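Laxdal adds round table for walkways and glazed corridors to Rikik range

For immediate release

Laxdal, the contract furniture maker, has added a round table to its Rikik range for use in upper-floor walkways, link corridors and other circulation areas where people stop to work for short periods. Orders open in May through the company's distributor, Astier.

The Rikik round table is intended for areas that were not planned as workrooms but are used as such. Most have a curved or irregular outline, a handrail on one side and strong daylight for much of the day. Rectangular tables leave awkward gaps in these places, and their corners project into the walking route. A round top keeps the same clearance whichever way the table is turned.

Before fixing the specification, Laxdal placed tables at the Grirden building and recorded how they were used. The log contains 2,461 separate periods of use. Nearly 2,000 of these lasted under an hour. Users stood for part of the time, moved chairs in and out often, and put more on the table than the task in hand required. Bags and coats were usually left on the chairs.

Three points in the specification were changed as a result:

The top is supplied in a matt finish only. Gloss samples gave too much reflection next to full-height glazing.

The edge is rounded on the upper and lower sides, so that cables and straps can hang over it without catching.

The feet adjust by up to 30 mm to allow for sloping or uneven floors.

The top can be wiped down with a damp cloth and mild detergent. Abrasive pads should not be used on the matt surface. Replacement feet and fixings will be held in stock by Astier and can be ordered singly.

Chairs are not included. Laxdal advises that any chair used with the table should have a back strong enough to take a heavy coat without tipping when empty. Where the table is placed near a handrail, the walking route should be measured with the chairs pulled out.

Delivery is 30 working days from order. Tables are shipped with the base and top packed separately, and assembly needs one hex key, which is supplied. Finish samples are available from Astier on request.

Colour was chosen for rooms with a large area of glass, where white tops were found tiring to look at in bright weather. The standard finish is a pale green-grey, seen here beside a floor-to-ceiling glass wall with snow on the ground outside. Light blue-grey cloth still shows clearly against it, as do small red parts.

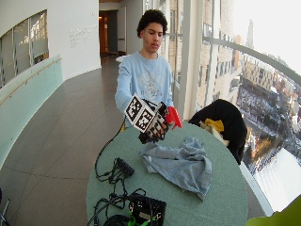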